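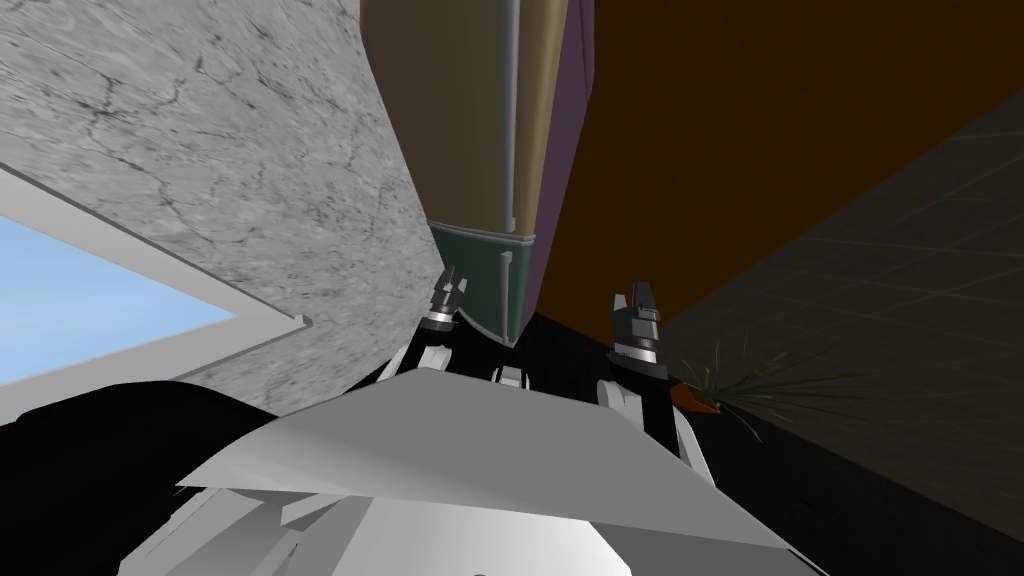 Los dos brazos del robot simulado, con las pinzas abiertas ante la base de un armario alto.

La cocina que nunca se ensucia

Por Lavanya Unnithan
18 de enero
Tiempo de lectura: 4 minutos

Cuando Edeltraud Vogler me invitó a pasar una mañana en Skaltberg, me imaginé un taller lleno de grasa, cables por el suelo y alguien gritando que no tocara nada. Me encontré, en cambio, con una mesa larga, una cafetera estupenda y dos pantallas en las que un robot blanco de dos brazos se enfrentaba, con una paciencia que ya quisiera yo para mis lunes, a un armario de color beige.

Lo que se decide en esa mesa es qué pinza llevará el robot doméstico que la casa quiere enseñar en febrero. Hay dos candidatas, la Cadard y la Zenov, y las dos pasan primero por la simulación, donde un golpe contra un mueble cuesta lo que se tarda en pulsar una tecla. Edeltraud, que lleva media vida entre máquinas y habla de ellas como quien habla de sobrinos, me explicó que el armario es un examen bastante cruel: el tirador es fino y vertical, la puerta es alta y el robot tiene que acercarse sin que un brazo le estorbe al otro.

– Todo el mundo pregunta por la fuerza – me dijo mientras me llenaba la taza por segunda vez –. A mí me preocupa más cómo llega la mano.

Lutz Reinholz, que se ocupa del controlador, es partidario de la Cadard. Le gusta porque cierra despacio y porque, en su tanda de 100 intentos, soltó el tirador muy pocas veces. Dörte Sperling prefiere la Zenov, más rápida, y defiende su causa con un cuaderno lleno de flechas y tachones que me enseñó página por página (y yo, encantada, aunque confieso que me perdí en la tercera). Según sus notas, la Zenov necesita unos 70 milímetros libres delante del mueble, y en una cocina pequeña ese hueco se agradece muchísimo.

Luego está la cuestión de la cámara, que dio para otra cafetera entera. La vista desde abajo inclina tanto el armario que al principio yo no sabía dónde acababa el mueble y dónde empezaba la pared. Dörte querría sumar una segunda cámara en la muñeca; Lutz teme que el controlador se retrase con tanta imagen. Lo discutieron con mucho cariño y sin ceder ni un centímetro.

Faltaba la opinión de Eckhard Buschmann, cuyo pequeño taller, Buschmann a secas, fabricará las piezas de acople. Llegó casi a la hora de comer, miró la pantalla un buen rato con las gafas en la frente y pidió que repitieran la aproximación con el brazo izquierdo un poco más bajo. La repitieron cuatro veces. Después sacó un lápiz, dibujó algo en una servilleta y se la guardó en el bolsillo.

La decisión se tomará cuando las dos pinzas hayan pasado también por un armario de verdad, que esperaba en el pasillo, todavía embalado, el día de mi visita. Edeltraud me ha prometido que me dejará abrirlo a mí.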